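# Table clearing (household robotics)

**Table clearing** is the removal of dishes from a table by a machine, usually one plate or cup at a time. 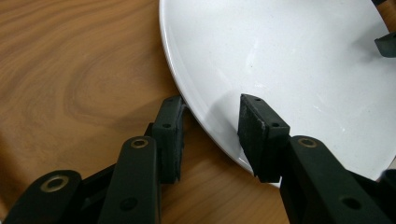

It is often listed among the chores closest to being solved, a claim that has been made for years with thin support. Most published trials cover a short stretch of the job: closing on a rim, lifting, and setting down nearby. Scraping, stacking and carrying to a sink are commonly left out of the score.

## Trials

The Cendine trial, run by Prys Nicholas, logged 797 attempts at lifting a single dinner plate. Of these, 461 ended with the plate set down whole in the right place. The report called this "near household ready" — a generous reading, given that a person was allowed to reposition the plate between attempts. Skusero, a later system, was shown on 2 table heights but never with food left on the plates.

## Criticism

Flat dishes remain awkward. A rim sits low, so one finger has to get beneath or beside it without striking the table, and a heavy plate held at one edge tends to tip. Nicholas has argued that better fingertips will fix this. Reviewers at Ocampo disagreed, noting that no group had reported a full meal cleared without help.

## See also

- Brerkis (dish-stacking test)
- Dishwasher loading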